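Carola Hellwig has a laptop on her knees and doesn't look up much. She writes the planner at Huliria, the layer that tells two arms who moves first.

"Perception was fine. Timing wasnt," she says. Wrist camera and fixed camera, two clocks, 60 milliseconds apart. Fixed in October. Mostly.
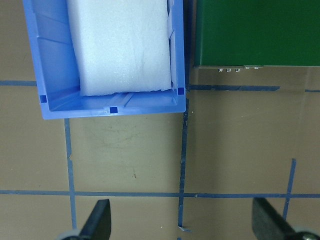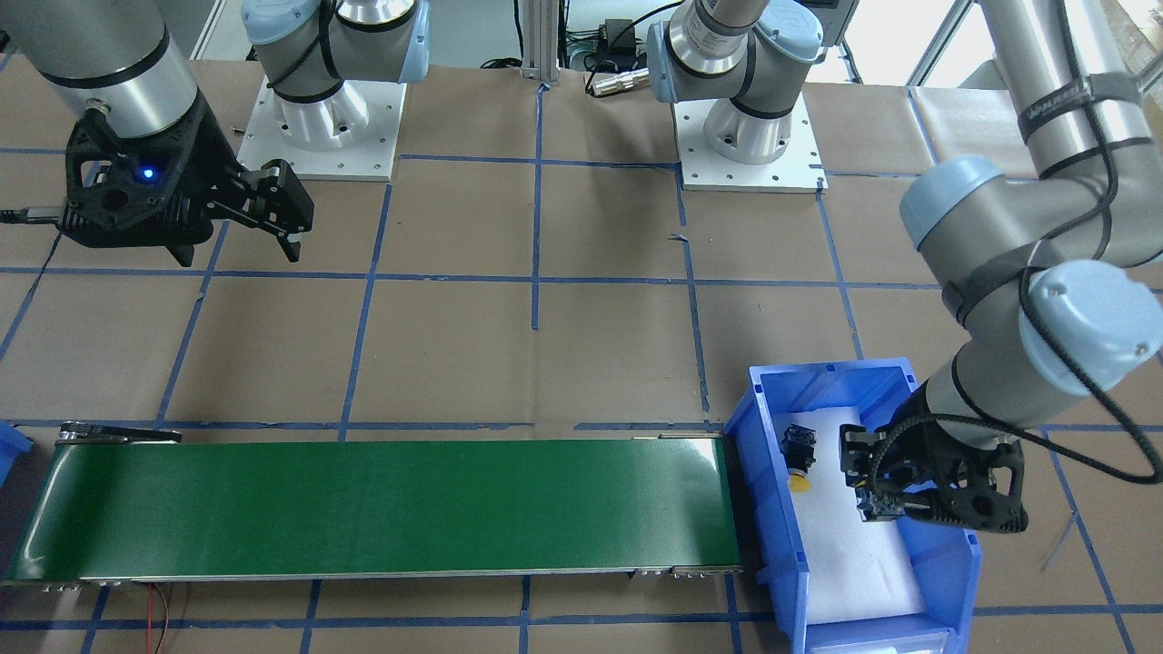
The old planner, Medrano, locked the whole workspace whenever one arm reached into a bin. Safe, slow. The new one reserves small volumes — "like booking a room, not the buliding." Replans went from 447 a shift to 74.

And grasp checks? Still on a 20 ms loop. "I'd like to drop that. Ask me after the next merge."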